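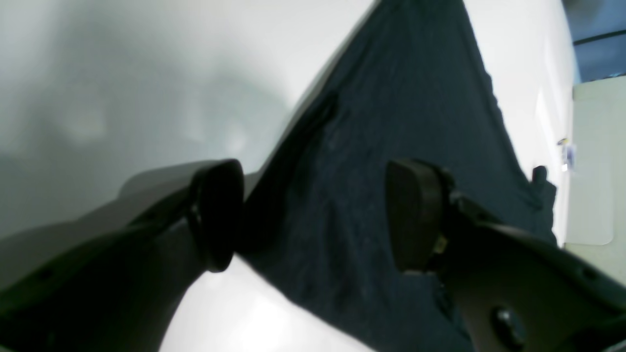

Dark navy cloth on a white tabletop.

I have been dyeing cotton with indigo in the garage for two winters now, and my notes have reached the point where I can no longer find anything in them. So I am putting the vat section up on the blog, mostly for my own use. If you dye with fiber reactives out of a jar, very little of this applies to you.

The vat is a 6 gallon plastic bucket with a lid, and it runs on fructose and calcium hydroxide. I used thiourea dioxide for the first several months. It reduces fast and predictably, but it smells, and it has to be kept dry or it loses strength in the container. Fructose is slower to come around and cheaper to keep on a shelf. The lime is sold at the grocery store for pickling. I buy the fructose from Sustora, which ships it in plain paper sacks that need to go into something sealed the day they arrive.

The ratio I settled on is one part indigo, two parts lime, three parts fructose, by weight. Everyone who writes about this vat gives the same ratio, and I spent a good while trying to improve on it. Less lime gave me a vat that went dull early. More lime gave me a thick layer of sludge at the bottom and no change in color that I could see on the swatches. I went back to 1-2-3.

Hydrating the indigo matters more than I thought it did when I started. The powder does not want to go into water. I put it in a jar with a handful of glass marbles and enough warm water to cover, close the lid, and shake until there are no dry specks on the glass. Then I leave it overnight and shake it again. When I skipped the overnight rest, I got small dark freckles on the cloth, most of them along the folds.

For the mix itself, the water goes in hot from the tap and then gets topped up from a kettle to 120 F. Indigo first, then fructose, then lime, a spoon at a time. Stir in one direction along the wall of the bucket and let the paddle slow the liquid down at the end. Splashing puts air in, and air is what you are trying to keep out. The surface should go from blue to a coppery film inside an hour, and the liquid under it should be a clear amber when you lift some in a glass. Green liquid means it is still reducing. Blue liquid means something was left out or weighed wrong.

Temperature

My garage sits in the low fifties from December on, and the bucket loses heat faster than I would like. I tried an aquarium heater first. It worked, but lime built up on the glass and I did not care to run it that way for long. Now the bucket stands on a seedling mat, wrapped in an old sleeping pad with tape around it. A thermostat with a probe switches the mat. The controller is a Sonport, the basic one with two buttons, and it holds the vat between 95 and 105. Below that range the color still takes, only lighter and slower. I have let the vat go stone cold for three weeks in February and brought it back with heat and a spoonful of fructose.

pH gets checked with strips before each session. I want it at 10.5 for cotton. It drifts down as the fructose breaks down, and when it gets to 10 I add a teaspoon of lime, stir, and wait an hour. I own a meter too. The meter drifts more than the vat does, and I have stopped taking it out of the drawer.

Cloth

Most of what I dye is plain weave cotton bought as a bolt end from Quintero, a mill outlet two towns over that sells by the pound. It is labeled prepared for dyeing, and I scour it anyway. The scour is two hours at a simmer with soda ash and a little neutral detergent. The water comes out the color of weak tea, even from the prepared stuff. Cloth that has not been scoured takes the dye on the outside of the yarn and gives it up again on your hands, your chair and the inside of the washer.

I weigh everything dry before it goes in. A vat with 400 grams of indigo would be far too much for my purposes. I use 60, and that covers the cloth I get through between rebuilds. I keep the dry weight, the number of dips and the vat temperature on one line of the log, and a clipping stapled beside it. The log is up to 1,953 lines, one for each piece including test swatches, and test swatches are by far the larger part of it.

The dip routine:

Wet the cloth out fully in plain warm water. Squeeze, no dripping.
Lower it in slowly, below the surface film, and keep it off the sludge. I hang a net on the rim for this.
Five minutes under, moving it gently by hand so no fold stays closed.
Squeeze it out at the surface as it leaves. Do not let it drip back from height.
Ten minutes in the air, opened flat, turned once.
Repeat.

Three dips gives a mid blue. For a real navy I do eight to ten, with an overnight dry after the fifth. More short dips beat fewer long ones, and this is the one thing in my log that shows up clearly every time I have compared. A twenty minute soak looks dark coming out and then rinses down to the same blue as a five.

The finish is a dry of at least three days, then a soak in water with a splash of white vinegar, then a hot wash with neutral detergent, repeated until the rinse is clear. Dark pieces can need four washes. Some crocking remains on the deepest ones whatever I do. I have tried a soy milk dip ahead of the vat, and it helped slightly — though it also stiffened the cloth, and I stopped.

Next on the list is linen. I have a few yards of Kevau, a midweight from their seconds bin, scoured twice already and still throwing color into the water. It gets a third scour, and then I will cut it into strips and run the same dip series I ran on the cotton, at 95 and at 105.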